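Two weeks into June and the kitchen shelves are still half empty, so I spent an evening going through the bowls. I had put it off since the move. There were two boxes marked DISHES and one marked MISC that was also dishes.

Most of what came out was plain white stuff from Bretamik that we bought when we got married. I kept 4 of the big ones and put the rest in the donation box. The cereal bowls from Cladell are chipped and can go too. I paid next to nothing for them and they lasted over 100 loads in the old dishwasher.

We use cookies to remember your preferences. By continuing to read you agree to our cookie policy. Accept | Manage settings

The patterned ones were harder. I like them and we hardly use them. I put them on the counter to decide and they sat there through dinner.

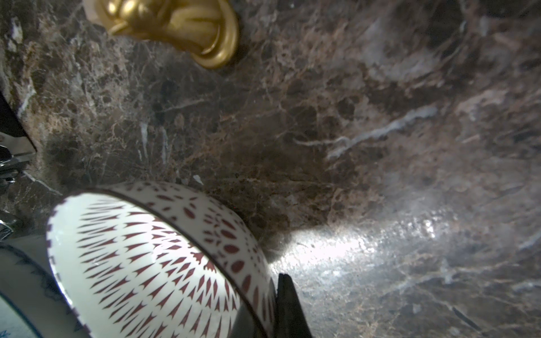
Fenna Groen, for the Nwankwo Street Supper Club

The red one is my favorite. The marks fan out to the rim, and there is more red on the outside, so it looks good even when it's full. I'd use it for rice or a salad. The white piece with the blue border can share a shelf with it. They don't match and I don't mind.

The counter came with the house. I wasn't sure about dark brown marble with that much veining, but it hides crumbs and I've stopped noticing the pattern. It does show dust when the light hits it. I wipe it with a damp cloth and then a dry one.

The patterned bowls are going on the open shelf by the stove, where I can reach them without the step stool. The supper club is at our place next time and I'm making the lentils again, so they'll get used. I still need a lid for the Brukia pot.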